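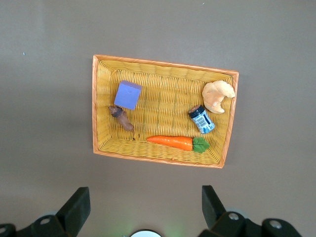

Small toys do best in a shallow basket with sloping sides, set where a child can see the whole floor of it. Deep bins turn into a dig. Keep each basket to a handful of things - a purple block, a toy carrot and a few others are plenty - and put the rest away in a closet. Swap them every 2 weeks or so. Shake crumbs out of the weave over the sink, then go along the corners with a dry paintbrush.

A second wicker basket, kept empty beside the first, makes sorting quicker. Move over whatever is staying out and box up what is left. Yellow packing tape is easy to spot on a closet shelf, and you can write the month on it in marker.
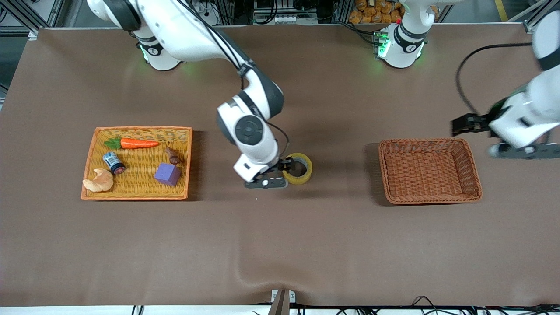
Suleck wrote in to say that wicker dries out near a heater, and that wiping it with a damp cloth in May and again in the fall has kept 3 old baskets from splitting. Let them air dry before the toys go back in.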